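Femel Institute of Applied Automation
Course handout, Unit 4: Gathering Demonstrations with Hand-held Grippers

Purpose of this unit

Students taking this unit will plan, record and check a set of demonstrations suitable for training a manipulation policy. The practical work is carried out in pairs and counts towards the coursework mark. Students should read the whole handout before their first session and bring a printed copy of the task sheet with them.

4.1 What counts as a demonstration

A demonstration is one complete attempt at a task by a person, recorded from the moment the gripper leaves its starting position until it returns there. Partial attempts are kept in a separate folder and are not used for training in this unit. An attempt in which the object is dropped and picked up again may be kept, provided that the recovery is marked in the log.

The Grelley set, which is used for comparison throughout the course, holds 3,387 demonstrations across 36 tasks. Its tasks are unevenly covered. The largest has 439 demonstrations, while several have so few that a policy trained on them alone does not give stable results. Students will be asked in the written exercise to comment on this imbalance and to propose a collection plan that would reduce it.

4.2 Holding and moving the gripper

Hold the gripper so that the finger pads stay in view of its camera throughout the attempt. Move at a steady pace, slower than would be natural with the bare hand. Fast turns of the wrist blur the images and make it harder to recover the path of the tool afterwards. Close the fingers fully before the start of each attempt and again at the end; these two closures are used to trim the recording. 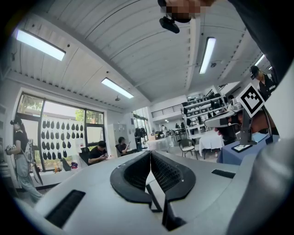
Variation between attempts should be deliberate. Change the starting position of the object, the direction of approach and the height of the gripper, and note each change in the log. Repeating one comfortable movement many times adds little to the set. Where two people share a task, each should record half of the attempts, as operators differ in how they approach and release an object.

4.3 Surroundings

Recordings need not be made in a bare laboratory. A policy trained only against a plain background often fails when furniture, windows or people come into view. For the Vevberg exercise, pairs must record in at least two rooms, one of them with daylight. Other people may be present, but they must be told that recording is in progress, and faces must be blurred before any file is copied to the shared drive.

4.4 Checking and submission

Each pair should aim for roughly 800 usable demonstrations over the term. Check recordings on the same day, using the Alvarado viewer. Reject an attempt if tracking is lost, if the object leaves the camera's view for most of the movement, or if the log entry is missing. Rejected files must not be deleted, as the rejection rate forms part of the report.

Submit the log, the accepted recordings and a report of no more than four pages by noon on the Monday following the final session. Late work is subject to the usual penalties set out in the course regulations.

Preparation for Unit 5: read the section on action labels in the course reader and bring one accepted recording to the seminar.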